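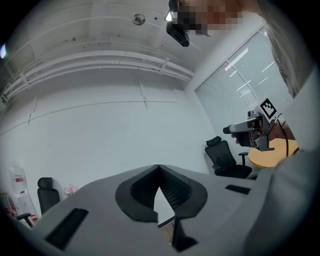
Exposed pipes and cable trays under an office ceiling – box in or leave?

rbeddoe
Posts: 14
Feb 28, 2021

I have an office to refurbish at Nendcombe. White walls, white ceiling with no suspended grid. A bundle of white pipes and cable trays runs horizontally along one wall just below the ceiling, held on small brackets. There is one round smoke detector on the ceiling and a large window with white horizontal blinds.

The client wants the services boxed in with plasterboard on a timber frame, painted to match. I am inclined to leave them exposed, clean them down and repaint the wall. Two questions:

1. Is there any technical reason to box in?
2. If I do, what access do I need to leave?

The pipes are heating flow and return plus one cold feed. The trays carry data and a few power circuits.

Rhydian

lovisa_b
Posts: 2852

Leave them. Cable trays are there so that people can add and remove cable. In every office I have looked after, the tray gets opened up at least once a year. Box it in and the next data installer will cut a hole in your plasterboard and leave it.

If the client insists, use screwed removable panels along the full length. Small access hatches are never where the fitting is.

mostyn_mech
Posts: 731

Disagree in part. Trays exposed, yes. Pipes are a different matter. Heating pipes at high level collect dust on the top side, and on a white run the dust shows as a grey line that you see from the doorway. A simple casing with a sloped top solves that. Screwed, as Lovisa says.

Also check whether the power and data are in the same tray. If they are, you want a divider or separate trays before you spend money on paint.

lovisa_b
Posts: 2852

A casing with a sloped top collects the same dust. You have moved the grey line up by the depth of the casing.

mostyn_mech
Posts: 731

It is one flat surface to wipe instead of several pipes with brackets between them. I did the upstairs rooms at Stustton that way and cleaning time went down. I take the point that it still needs wiping.

rbeddoe
Posts: 14

Power and data are in separate trays, I checked the drawings. There is a drain valve on the return at the far end, and an isolation valve on the cold feed near the door.

Second item. The ceiling has faint seams and a few small dark marks on it. My painter, James, says two coats of matte emulsion will cover everything. I am not convinced on the marks.

eyvindur_v
Posts: 388

Find out what the marks are before painting. Old fixing holes need filler. Anything that came from water needs a stain-blocking primer or it will come back through the emulsion, two coats or five. Wipe one with a damp white cloth. If it comes off on the cloth it is dirt and you can wash the ceiling and carry on.

On the seams: matte paint helps, but light from a large window across the ceiling will show them whatever you use. Either tape and skim the joints or accept them. Partial filling looks worse than none.

Cover the detector while sanding and while painting, and take the cover off at the end of each day. Do not let anyone paint the detector itself.

ejarman
Posts: 96

Agree with Eyvindur on all of that except the skim. For an office with services on show, faint seams are acceptable. Nobody skims a plant corridor.

Use the same white on the wall, the brackets and the trays. We used Flelier eggshell on the metalwork and their standard matte on the wall, same color code. The two sheens read slightly differently up close. From desk height you will not see it.

eyvindur_v
Posts: 388

It is an office and people will sit in it all day. I would skim. It is his client's money, though.

mostyn_mech
Posts: 731

Keep paint off the valve handles and any labels. Check the paint is rated for the pipe temperature too. Ordinary emulsion on heating pipes yellows.

rbeddoe
Posts: 14

Thanks. Going back to the client with the following:

– trays left open, cleaned, no casing
– pipes priced both ways, exposed and with a removable casing
– marks tested and primed where required
– skim as a separate line in the quote

Any view on bracket spacing while I am up there? Two of them at the far end are loose in the wall.

lovisa_b
Posts: 2852

Fix the loose ones first and use a proper anchor for the wall type. Is it masonry or stud?

rbeddoe
Posts: 14

Masonry behind 14 mm of plaster. I will drill one out and measure the depth before ordering fixings.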